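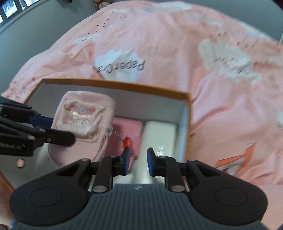 Box on the pink bedspread, pouch and pink block in, lid nowhere.

From: Maxence Vidal
To: keepsakes-and-clutter list
Date: Monday, August 31, 2020
Subject: Re: The one-box rule

Suominen wrote:
> I have kept to the one-box rule since January and I am a little
> smug about it. One box per person, no bigger than what boots come
> in. If it doesn't fit, it gets photographed and goes. My question
> for the list is about small valuable things. Do they go in the
> keepsake box with the ticket stubs and the ribbon, or do they
> live somewhere else? My sister says somewhere else. My sister
> also has three safes.
>
> And does anybody pack in layers, or do you all just drop things in?

I side with your sister, minus two of the safes.

I have been doing my daughter's box this week, on her bed, under her supervision. She is nine, and she supervises the way a customs officer does. The rule was that she decides what stays and I decide how it fits. By lunch on the first day she was deciding both.

Dropping things in doesn't work, at least not in ours. The box is a decent one, orange-brown on the outside and white on the inside, and the white interior makes everything look like it was put there on purpose. Then you pick it up to move it to the closet and the whole lot slides to one end. So yes, layers, or more exactly walls. Tall things stand along the side. Soft things go between hard things. Whatever is flat goes in last.

The pink pouch with the lace panel and the cartoon character on the front was the first thing in and the first thing argued over. It is round, so it wastes space on every side. I suggested that it might be flattened. I will not be suggesting that again. It stands at the left, with its little spring keychain hanging off it -- red bead on the end -- and I have been told the keychain is to hang on the outside of the pouch and never be tucked in. I tucked it in once while she was brushing her teeth. She knew.

Now the valuables. My mother-in-law gives gold on birthdays, small pieces, and they come in small boxes that are nicer than anything else we own.
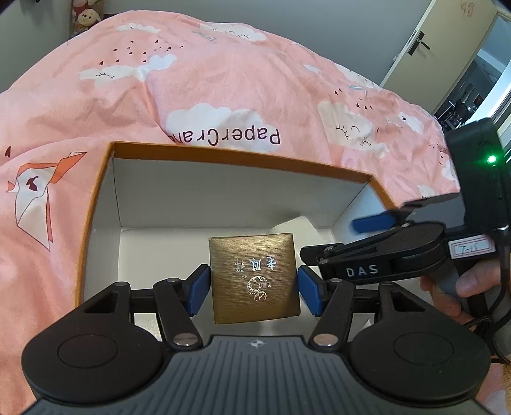
The little gold box, 老鳳祥 and the phoenix on the lid. Upside down, as most things were by then.

I had this one going into a corner of the big box, on the theory that a family thing belongs with the family things. My wife's position is that a nine-year-old opens her keepsake box almost daily, often with friends, sometimes over a heating vent. I have come around. The compromise is that the gold box itself stays with the keepsakes, because she loves the lid, and whatever belongs inside it lives in the desk drawer with the passports. If your sister wants to object to an empty box taking up room, she can write to me directly.

Two practical notes. Somebody here (Posen, I think) recommended the Zevix dividers last winter. I bought the 40-piece set. It may be fine for socks. In a keepsake box you end up storing dividers. A folded cloth does the same job and you were keeping the cloth anyway. I also paid for a roll of 100 acid-free sheets from Stollgate and have used four, so if anyone within driving distance wants 70 of them, they are yours. I am hanging on to the rest out of stubbornness.

As for photographing things and letting them go, it has worked exactly once in this house, on a papier-mâché volcano. Everything else has been photographed and then kept, so now I have the thing and the picture of the thing.

Does anyone have a method for labeling the outside that a child will put up with? I wrote KEEPSAKES on a strip of tape in plain capitals and was told it looked like something at the dentist's.

Maxence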